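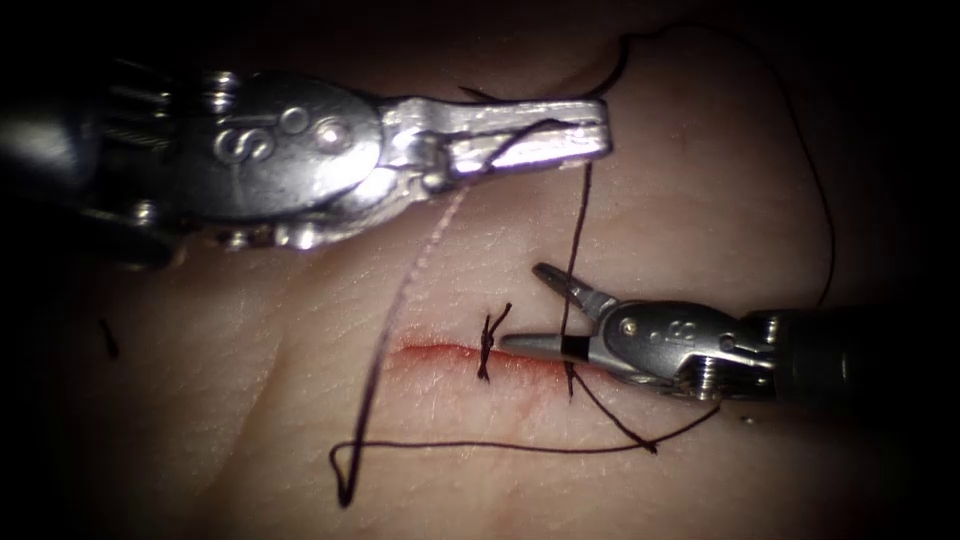
Reviews > Training Materials > Suture Practice Pads

Hekimby Synthetic Skin Suture Pad: Bench Review

Cledell Skills Laboratory, Equipment Review Desk | May

14 shares | 3 comments

The Hekimby pad is a single-piece synthetic skin block sold for suturing practice. It is supplied in packs of two, with a shallow tray and a printed care sheet. The laboratory purchased 15 packs through its usual distributor, Brilomcombe, and placed them in service for the spring instrument-handling course. This review covers the standard pale version. A darker version is listed in the catalog but was not in stock when the order was placed.

Purpose and scope

Reviewers considered the pad as a consumable for interrupted and running stitches at the introductory and intermediate levels. It was compared throughout with the Pugh practice block, which the laboratory has used for several years and which remains the standard for the first unit of the course. No attempt was made to assess the pad for injection practice or for deep closure, as the manufacturer does not offer it for either use.

Surface and appearance

The surface of the Hekimby pad is its strongest feature. The fine creasing is closer to real skin than the smooth finish of the Pugh block, and it gives the learner something to read when choosing an entry point. Under a bright, narrow light the texture produces small highlights, which some learners found distracting during their first session. Lowering the light one step resolved the complaint in most cases.

The incision is a short, reddish line on a pale ground. The contrast is good. Learners working from a monitor located both wound edges without difficulty, and black suture shows up well against the material. A cut tail that has been left too long is apparent at once to the instructor.

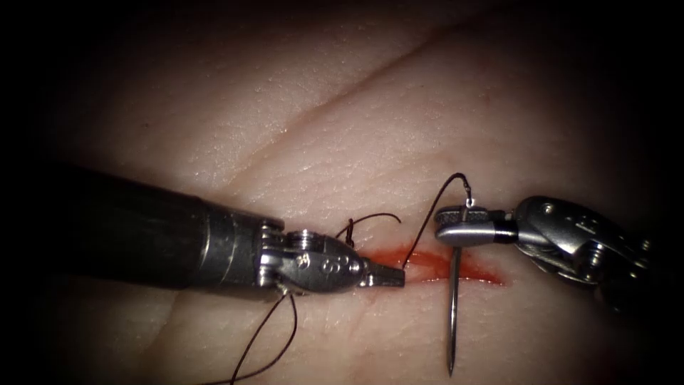
Handling under the instruments

The material yields slightly under light pressure from a closed jaw. Firm pressure with a squared tip may leave a shallow dent, and reviewers recommend that learners be reminded early to rest an instrument on the pad only when there is a purpose in doing so. This is sound practice in any case, and the pad is a fair teacher of it.

Needle passage is smooth, with somewhat less drag than the Pugh block offers. Instructors who want learners to feel resistance on the first bite may prefer the older product. Those teaching wrist rotation and needle angle will find the Hekimby pad more forgiving. Interrupted stitches hold well when the bites are evenly placed. Overtightened knots cause the edges to bunch, much as they should.

Tearing was the principal concern. Stitches placed very close to the wound edge pulled through on several pads, usually on the third or fourth use of the same incision. The care sheet suggests retiring an incision after 7 closures. Reviewers found this figure optimistic for beginners and reasonable for anyone past the introductory unit.

Creasing and storage

Pads stored on edge developed long, shallow folds that did not fully relax when the pad was laid flat. The folds did not interfere with stitching, but a fold that runs near the incision changes how the edges meet. The trays should be stacked flat in a closed cabinet. Pads may be wiped with a damp cloth. Alcohol wipes left the surface tacky and are not advised.

Cost

Each pack was invoiced at 80 dollars, which places the Hekimby pad well above the Pugh block. For a large introductory class the difference is hard to justify. For smaller groups, and for assessment days when a consistent surface matters, the laboratory considers the price acceptable.

Recommendation

Approved for intermediate instruction and for assessment. Not approved as a general replacement for the Pugh block in the first unit. Departments wishing to try the pad before ordering may request a tray from the Cledell stockroom on any Friday, and used pads should be returned in the same tray with the sutures removed.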